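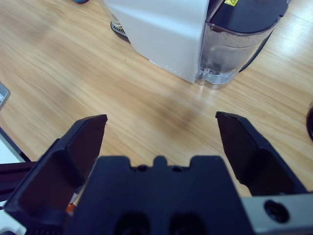 From: Ravinder Zacharias
To: bench-automation list
Date: 24/06/2018
Subject: Re: Navska two-finger gripper kit, anyone using it?

On the Navska kit, McIntyre wrote:

> We are looking at the Navska gripper kit for a small arm we already
> have. Osari are quoting 800 pounds with the wrist camera included,
> and the lead time is 5 weeks. The data sheet is thin. Before I sign
> anything I would like to know:
>
> - does the camera see the fingertips or only what is in front of them
> - how is the cable routed
> - is the software usable without the Brolia licence
> - are spare fingers easy to get
>
> We would mostly be handling cups, lids and small household things.

We have had the kit on our arm for 2 months, so I can answer most of this.

Camera first. It sees both fingers and the top of the gripper body as well as the table beyond. With the fingers open you get a clear view between them, and you can judge how far each tip is from what you want to pick up. The cost is that the body takes up the bottom part of the view and you can't get that back. We mask it out in software. A bare wooden table gives a fair bit of glare when the light is on one side. We turned the exposure down and left it there.

We have been working next to a white kitchen machine with a clear water tank on the side. The white housing is easy for the camera. The tank is harder. The software that comes with the kit finds the dark lid every time and often misses the tank underneath, so it puts the edge of the machine in the wrong place. If your cups are clear plastic or glass, expect the same trouble. Ask Osari to let you try it with your own cups before you pay.

Cable routing is the weak point. The one supplied with ours was too short to reach the base of our arm with any slack, and we bought a longer one. Check the length against your arm with the wrist turned all the way round, both directions.

Software: you can open and close the gripper, set the force and read the camera without Brolia. You can't save taught positions. We wrote our own script for that, and it took an afternoon. I can send it to you off list if it would help, but it is not tidy.

Spare fingers come in pairs only. Ours took 5 days to arrive from Osari. The fingers themselves have held up well and we have changed them once, after a knock against a vice that was my own fault. The screws are easy to get at.

Things I would still like from Navska: a proper drawing of the mounting plate, and a manual that gives the order for tightening the bolts. I asked for both at the start of June and have had one reply, saying the drawing is being redone.

For lids and ordinary mugs I would buy it again at that price. For clear cups I would wait until you have seen it working on them. Has anyone else on the list tried it with a different camera fitted? I would be interested in the bracket you used.

Ravinder Zacharias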